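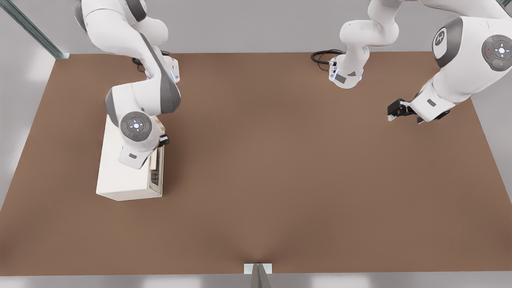
How long must a freshly oiled table dry before people can eat at it?

Wait one full night before you put a cool plate on it, and a few weeks before you trust it with water, wine or a hot cup. The oil feels dry long before it has become hard inside the wood.

*Moved here from the general household section, 1/17/21. Please keep the discussion on oil finishes. For lacquer there is a separate thread.*

---

**plumstone**

Thank you for the short reply above. I will describe my case more fully, so that other people can use the thread later.

The table is solid beech. I bought it secondhand from a family in Fakstead who used it in the kitchen. It had an old varnish, which was broken near the edges and had become yellow. I removed the varnish with a scraper and then with sandpaper. The last paper I used was grit 500, and the surface felt like silk afterward. I was quite proud of it.

Then I put on Bratum table oil, the clear one, from the 500 ml can. I applied it with a brush, I left it overnight, and in the morning it was sticky. Now three days have passed and it is still sticky in some places, mostly near the middle. If I lay a sheet of paper on it, the paper stays attached.

My questions are these. Does it only need more time? And was my sanding wrong?

---

**harborlight_k**

It does not need more time. You left too much oil on top. Oil that goes into the wood becomes hard there, but oil that lies on the wood becomes a kind of glue, and it can stay like this for weeks.

You must wipe the table with a clean cloth after the oil has rested on it, normally a quarter of an hour or so, and you must wipe until you think you have removed everything. You have not removed everything. What is in the wood will stay in the wood.

To repair it: take a cloth with a small quantity of fresh oil, rub the sticky places until they become soft, and then wipe dry at once. The fresh oil dissolves the old. If this is not enough, use a white nonwoven pad together with the oil. Mineral spirits are the last possibility.

And please, the cloths. Lay them flat outside to dry, or put them under water in a metal box with a lid. Do not put them crumpled in the trash. They can start burning without any flame near them. I write this in every thread and I will continue to write it.

---

**oldmillroad**

I agree with everything about the wiping and the cloths. I want to add about the sandpaper.

Grit 500 is too fine for the first coat on beech. Beech is already a dense wood. When you polish it so much, the oil has difficulty to enter, so it stays on top, and then you have exactly this problem. I stop at 180, or at 240 if the customer will touch the wood often. The fine paper I use between coats, very lightly, only to take off the fibers which have stood up.

---

**harborlight_k**

I do not agree with this, or only by half. I have sanded walnut and oak very fine and oiled them, and the result was good. It takes less oil, that is all. If you wipe properly, there is no stickiness with any grit. The cause here is the wiping.

---

**oldmillroad**

Walnut and oak have open pores. We are speaking of beech.

---

**harborlight_k**

That is a fair point about the pores. I still say that a wiped surface cannot be sticky.

---

**plumstone**

I read both opinions with attention. I must confess that I did not wipe at all. The text on the can says "remove excess," and I looked at the table and saw no excess, only a nice shine. I understand now that the nice shine was the excess.

The cloth I used for the drips is already under water. Thank you for this warning, I had not known it.

---

**tern_and_tide**

Good evening to everyone. I had a similar accident with a writing desk, and the method with fresh oil was successful, but I had to do it twice. The first time I was too gentle. One should rub with some force, as if cleaning a pan.

I also want to mention temperature. My workroom in Huninthorpe is not heated, and in the winter months the oil needs much longer than the can promises. I carried the desk into the living room and it dried normally. It smelled for several days, and this was not popular in the family. If your table stands in a cold place, please consider it before you blame yourself.

---

**plumstone**

The kitchen is heated during the day but it becomes rather cool at night. I will leave the radiator on and open the window from time to time. I have read that oil needs fresh air to harden, is this correct?

---

**tern_and_tide**

Yes, it takes oxygen from the air. A closed warm room is worse than one would expect.

---

**quietgrain**

May I ask something different? Why oil at all on a table where people eat? I changed from oil to hardwax oil, the one from Bai, and I would not return. It is ready faster, it resists red wine, and I renew it perhaps when I remember to. With pure oil I was always on my knees with a cloth.

The Bai is more expensive, I admit. For our big table I needed more than I had calculated.

---

**oldmillroad**

Hardwax oil is a good product, and I use it for families with small children. But when it is damaged, the repair is visible more easily. With pure oil you sand the ring from the glass, oil the spot, wipe, and the next week you cannot find it anymore. For me this is worth the extra care. A table gets damaged in any case.

---

**quietgrain**

My repairs are not visible. I had a burn mark from a pot, I sanded it by hand along the grain and put on a very thin layer, and my guests do not see it.

---

**oldmillroad**

Then you have done it well, or your guests are polite.

---

**quietgrain**

They are not polite people.

---

**harborlight_k**

To come back to the beech. Plumstone, when it is no longer sticky, you should judge how many coats you need. Put a few drops of water on the surface and wait some minutes. If the water makes a dark spot, the wood is still thirsty. On a kitchen table I normally give 4 thin coats with a full day between them. "Thin" means that you finish each coat with a dry cloth, the last one too.

---

**oldmillroad**

Here I would do fewer. Two, and then a third one after a month of use. Everything more is on beech a waste of oil, in my experience. But it does not harm.

---

**plumstone**

I report on the repair. I took a cotton cloth and a little Bratum, and I rubbed in circles, starting from the edge. In the beginning it was unpleasant, the cloth pulled and made small lines. After some minutes the surface became slippery and the lines went away. Then I changed to a dry cloth, and after this to another dry cloth, and I used an entire old bedsheet in this manner.

The next morning the middle was dry. Near one leg there was still a small area where I could feel resistance with the finger, so I did it again, as tern_and_tide had said. Now the whole surface is smooth and much less shiny than before. In the beginning I was a little disappointed by the loss of shine, but my wife prefers it so.

I also tried the water test. On the left side nothing happened, on the right side there was a dark spot that disappeared after it dried. Does it mean that I have sanded unevenly?

---

**oldmillroad**

Possible, but it can also be different boards. In a glued tabletop each board drinks in its own way. Give another coat everywhere, wipe it everywhere, and then test again. Before this coat, go over the right side with something coarser than your 500, for example 240, and vacuum the dust. I know that harborlight_k will protest.

---

**harborlight_k**

I do not protest. It is reasonable, when one side has reacted differently, to make the two sides equal. I would only do the entire top and not the right side alone, otherwise you may see a border when the light comes from the window.

---

**oldmillroad**

Yes. The entire top is better. I wrote too quickly.

---

**lampwick77**

I read this thread with interest and I want to ask about the underside. My father always oiled both faces of a tabletop, so that it would not bend. Is this true or is it only a habit from earlier times?

---

**tern_and_tide**

I was taught the same. I give the underside one coat. Whether it is really necessary, I cannot prove.

---

**quietgrain**

I never do it and my table is flat. It has good cross pieces below that can move a little in their slots, and I believe these are more important than the oil.

---

**oldmillroad**

Oil is not a strong barrier against humidity, so the difference is small. I do the underside for another reason: people put their hands there when they move the chair, and raw wood becomes dirty. One coat is enough.

---

**plumstone**

I will do one coat below as well, if I find somebody to help me turn it. The table is heavier than it looks.

One more question about cleaning. The previous family told me that they washed it with dish soap every evening. Is it allowed with oil?

---

**harborlight_k**

A damp cloth is sufficient on most days. Dish soap removes the oil little by little. For grease you can use a mild soap made for oiled wood, a small spoon in a bucket. Dry the table afterward, do not let it stand wet.

---

**plumstone**

Understood. I have sanded the whole top with 240 today and given the second coat. I wiped it until my arm was tired. For the next weeks we will eat with a cloth and mats, and the hot pots stay on the stove. I will write again after the water test in a month, also for the two of you who do not agree about the number of coats.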